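Workshop notebook, Tuesday, stores floor
Mulora door and carry task, simulator bench

Fletex want the robot to take over the tool run between the stores and the fitting bays at Otavlow. At present the fitters walk it themselves, 54 trips on an average shift by their own tally. The walk includes an inner door, so doors come first. All work today in the simulator, house layout, head view. 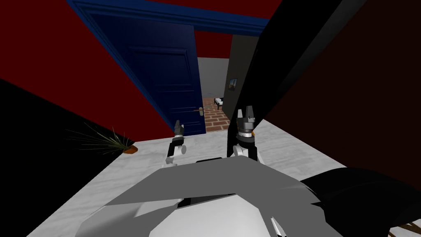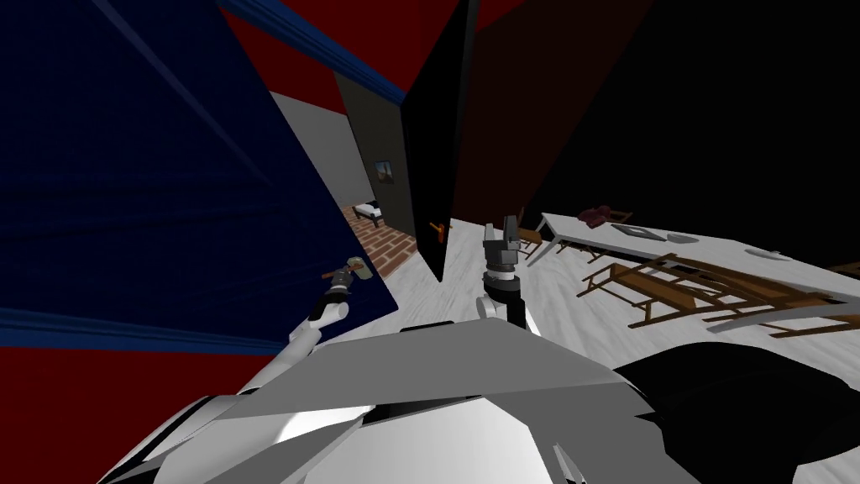 Head view, both arms up, blue door on the left in the first view. The hammer-like tool is at the left gripper in the second view only.

Ran 112 attempts on build 5. Main points:

Head view is steeply tilted. Check the camera mount angle in the model before anyone reads distances off it.

Handle approach is slow. The planner backs off when the second gripper comes near the door edge. Try parking the right arm lower.

Carrying and door opening are still scripted as separate jobs. Stores will need both in one run, with the load in one hand.

On the people side. The stores clerks asked who signs for a tool if the robot hands it over. Current form has a box for a person only. Phan project had the same gap and settled on the sender's signature — ask for a copy of their form.

Fitters are less keen than expected. The walk to stores is when they ask about parts on order, and that would go if the trips go. Suggested a fixed slot at the counter each morning. No decision yet.

One clerk's post changes from issuing to loading and checking. Training hours are not in the Fletex quote. Raise before August.

To do: mount angle, right arm park position, combined run, signature form.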